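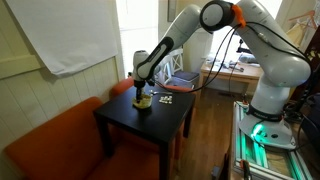
Halldóra Vídalín asked last time whether the sugar must always be offered apart from the cup, and if the guest should be left to help himself. Yes, in both cases.

Unit 4 — Serving at a small side table

Between two armchairs the table is low and the space is little. Put the bowl near the middle, never at the corner where a sleeve can catch it. A spoon lies flat, with the handle towards the guest. Carry one thing at a time.

A bowl with a wavy rim is pretty but difficult to wipe, so dry it with a thin cloth.

For March: read page 23 and practise the laying twice, once from each chair.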